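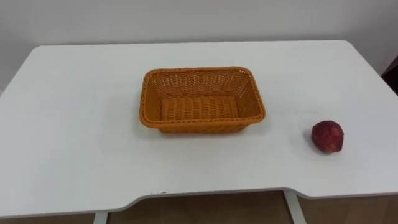 Clumel Rectangular Bread Basket: Review

Woven baskets for bread and fruit are a crowded category, and most of them fail in the same few places: the rim unwinds, the floor sags, or the weave collects crumbs that no brush can reach. The Clumel rectangular model is sold as a general table basket. I bought mine in April to replace a wicker one that had started to shed, and it has been in daily use since then, mainly for fruit and for rolls at dinner.

Shape and construction

The basket is a plain open-topped rectangle with walls that flare outward from the base to the rim. The flare makes the opening larger than the floor, so a row of fruit along the bottom leaves room for a second, wider row on top. It also means the usable floor is smaller than the outside dimensions suggest. Anyone measuring for a shelf should measure at the rim, and anyone measuring for a loaf should measure at the base.

The walls are a tight basket weave with small regular openings. Flour and fine crumbs pass through them, grapes do not. The rim is a thicker braided band that runs around all four sides and is the stiffest part of the basket. Gripped at both short ends and loaded with apples, my sample holds its shape. Gripped by one long side it twists, and I would not carry it that way.

The floor is built from thicker ribbed bands. The ribs keep fruit slightly raised from the bottom of the grooves, which allows a little air underneath. They also stop round items from drifting when the basket is moved. A single apple on a flat tray will roll if the tray is tipped. In the Clumel it settles against a rib and stays there until the tilt is fairly steep.

Color

The orange is strong. On a white table it is the first thing one sees, and red fruit beside it looks darker than it does in a neutral bowl. The floor is a different tone from the walls, and how different depends on the light and the angle. Buyers who want something that disappears into the room should look at another shade or another product.

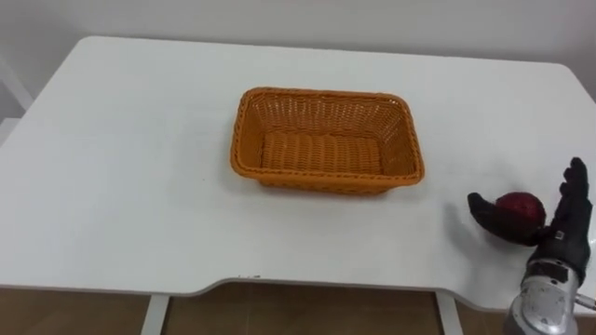

The basket on a white table, with a red apple alongside.

Capacity

For a household of two it holds enough fruit for the week with some space left over. For four it needs refilling. Dinner rolls fit well in a single layer, and a short loaf fits if it is sliced first. A full-length baguette will hang over the end. Bananas are awkward in any rectangular basket, and this one is no exception.

Cleaning

Crumbs are the main issue. Those that do not fall through the walls lodge between the floor ribs. Turning the basket over and tapping the base removes most of them, and a dry pastry brush gets the rest. For sticky residue I use lukewarm water with a drop of dish soap, rinse, and leave it upside down on a rack overnight. The corners hold water longest. I have not put it in a dishwasher and have no results to report on that.

After 108 rinses (I kept a tally on the cupboard door) the braid on the rim is still tight. One strand at a lower corner has lifted slightly and can be pressed back with a thumbnail. Color has not changed in any way I can detect, although the basket stands away from direct sun.

Compared with the alternatives

The Anghel basket is deeper and has handles, but its weave is more open and small fruit catches in it. The Tistdale is a rigid molded tray with a printed weave pattern. It wipes clean much faster and slides more on a smooth tabletop. Clevimach makes a round version at a similar price, better for the center of a round table and worse for bread.

Verdict

A stiff rim, a ribbed floor that keeps fruit in place, and a weave tight enough for small items. Points off for crumbs in the ribs and for twisting when carried by one side. Recommended for fruit and rolls, less so for whole loaves.

Rating: 4 out of 5

Reviewed by Ehsan Jalali, January 2021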